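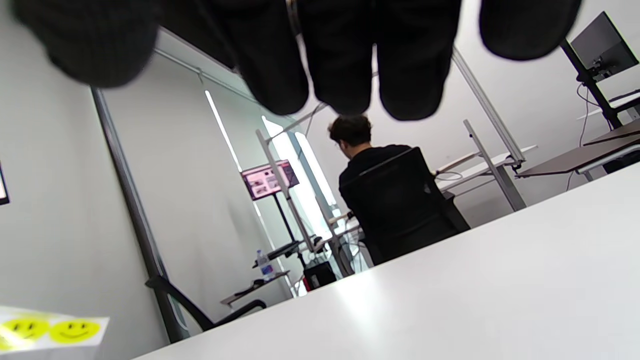 Jumer is seeking a Workplace and Facilities Coordinator to take responsibility for the day-to-day condition of its shared office in Jorport. The office is used by engineering, design and support staff, most of whom work at their own desks for much of the day, and the furniture has been chosen with that in mind: black mesh chairs with tall backrests, a white adjustable desk, monitors on pole stands. The Coordinator will keep these workstations in good order and make sure that every member of staff has a place to work that suits them.

The position is full time and reports to Nuanchan Kaewmanee, Head of Office Services. The initial term is 2 years, with the possibility of renewal.

Duties

The Coordinator will set up and adjust desks, chairs and monitor mounts for new and existing staff, and will carry out a workstation review with each new employee during the first week. The Coordinator will keep the furniture register up to date, arrange repairs with outside suppliers, and keep power and display cables secured and clear of walkways. Shared tables are to be cleared and wiped down at the end of each working day - this includes the supplies left out by project teams, which are returned to the stockroom or to their owners.

The successful candidate will also assist with the relocation of the Ratanaporn team to the Plutonus building, planned for March. This work includes floor plans, labeling, packing, and the reassembly of desks on arrival.

Requirements

Applicants must have at least two years of experience in office services, facilities or a related field. They must be able to lift and move furniture safely with suitable equipment, and must be comfortable using hand tools and a basic spreadsheet. Training in office ergonomics is desirable but not required. Some early starts will be necessary during the relocation period.

How to apply

Please send a resume and a cover letter of no more than two pages to the Office Services desk at Jumer, quoting reference 952. Applications must be received by Sep 18, 2024. Interviews will be held on site and will include a short practical exercise in setting up a workstation. Candidates who need an accommodation for the interview should say so in their letter.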